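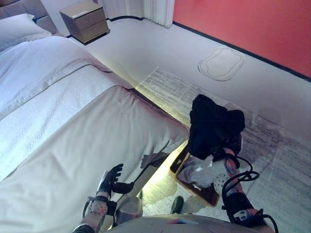

Ovier leads small-boat fleet after a long, light first leg

The small-boat fleet got away at last in the Sumampouw Coastal Race, after a morning in which the flags along the harbor wall hung straight down and the crews sat on their decks eating sandwiches and looking hopefully out to sea. The first puffs came in from the southeast just before noon, the start gun followed at 12:40, and 81 boats crossed a line that had been set a little short for a fleet of that size, so there was a good deal of friendly shouting at the committee boat end.

Ovier, the blue sloop that finished second here last May, made the best of it. Her crew went left toward the shore, where the breeze usually fills in first on afternoons like this, and by the first mark they had a lead of four boat lengths over Workik. The two of them sailed the whole downwind leg within talking distance of each other, and anyone who walked out to the lighthouse got a lovely view of both spinnakers coming around the point together.

Workik got past once, off the fish farm, when Ovier ran into a soft patch and stopped nearly dead. It didn't last. A fresh line of wind reached Ovier first and she was away again, crossing the finish at 5:52 in the evening with Workik just over a minute behind. Fuvow, the smallest boat in the top group and a great favorite with the home crowd, came third on the water and moves up to second once the handicaps are worked out. 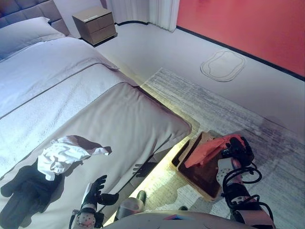 SAILING | RESULTS AND STANDINGS

Twenty boats had not finished when the time limit ran out and were scored on their position at the last mark, a rule that has caused some grumbling in past years but was taken in good spirit this time. Two retired with torn sails, and both hope to be back on the line for the second leg.

The race is in its best shape for a long while, with 986 sailors signed up across all classes, counting the dinghies that race inside the bay. The youth fleet got in two short races of its own before the breeze faded, and the junior crews were still out practicing tacks when the big boats were being tied up.

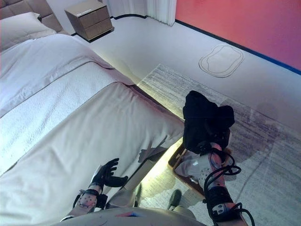
The second leg takes the fleet north around the islands and back, a longer course with more open water, and the forecast is for a steadier wind from the west. That should suit Workik, who is heavier and likes a bit of a sea. The start is planned for 10 a.m., and the harbor ferry will run an extra trip at 9:15 for families who want to watch from the water.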